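Vudside Adult Reading Project
Progress report to the Tindall Fund, February
Written by Adjoa Baidoo, project lead

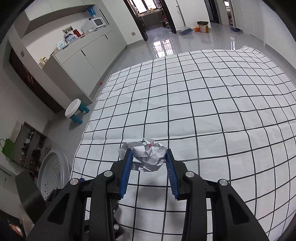 Where we are

Two groups running, morning and evening. Both full. Evening group started late, as we lost the room at the school and had to move to Trunard Hall at short notice. Heating there is poor but the rent is lower and the bus stops outside. Lalit Mathur takes the evening group, Kwaku Ackah has the mornings.

20 learners signed up at the start of the period. Three have gone, one to a job with shifts that clash, one moved away, one we haven't managed to reach. Their places went to people on the waiting list within a fortnight, so the groups stayed full.

Reading levels – Kwaku did the mid-point checks and most people have moved up a step. Not everyone. Two of the evening learners are about where they were in the autumn and Lalit is giving them half an hour before the main session, 6.30 start. Too soon to say if it helps. Full table of results to follow with the end of year report, I have not had time to tidy it.

Books and materials

The lending shelf is the bit that has gone better than planned. 771 loans since we opened it. Short crime novels go first, then anything to do with cooking or football. The large print westerns nobody wanted have been swapped for a box of graded readers from Sokasier library, who also let us keep there old returns trolley.

Still short of good material for people who read fine but cannot fill in forms. We have been making our own practice sheets, council tax letters, GP registration, that sort of thing. Lachlan Waaka has rewritten the first set after learners told us they were too easy and a bit babyish. Fair comment. Second set is with him now.

Money

Spent to date: £2,936. Mostly rent and tutor hours, then printing. Printing is over, becuase of the redone practice sheets. Rent is under for the reason given above, so the two come close to cancelling out. Travel hardly touched – would like to move what is left of that line into tutor hours for the extra evening slot, if you agree. Need a yes or no before the end of term please.

Problems

Childcare. Same as last report. Four people on the waiting list can't take a place without it. Ebenezer Frimpong has asked the nursery next to Trunard Hall if they would hold some places in the mornings, no answer yet.

Next

Second set of form sheets out to both groups
Nursery answer, chase if nothing comes
Final reading checks, Kwaku and Lalit
Sort out room for the autumn – Trunard Hall want to know by Easter

Receipts are in the shared folder. Ring me if any are missing, mornings are best.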